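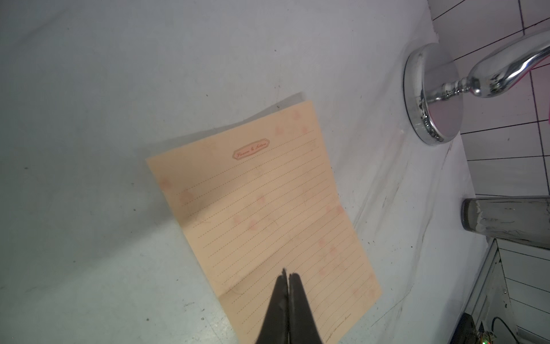 Grallura wants 306 examples of a gripper picking up paper before spring. I have my doubts about the number, and about the plan behind it.

The idea is familiar by now. You drive the arm by hand, record what the wrist camera sees and what the fingers do, and feed the lot to a model that is supposed to work out the rest. Itziar Cifuentes, who runs the collection, picked bathtubs, floors and desks so the backgrounds would differ. Fair enough. A folded sheet of lined stationery on a pale tub floor is a decent test, with the crease giving the fingers something other than a flat surface to deal with.

But 40 of the examples so far come from one tub. Same chrome spout, same white tile. If the model learns that paper lives near faucets, I won't be surprised – we saw that sort of thing with the Bonier cups in March, when moving the table was enough to spoil everything.

Cifuentes says 12 more rooms are booked and that failed grasps will be kept and labeled. Good. I asked how many people are driving the arm and the answer was two, both trained by her, which means one style of pinching. She didn't think it mattered. I'd like to see a test with 8 sheets the model has never met, in a room it has never met, before anyone puts a success rate on a slide.

Results go to the Foltitz list first.

We use cookies to improve your experience. Accept | Settings

© 2021 Benítez Newsletter | Contact | Back to top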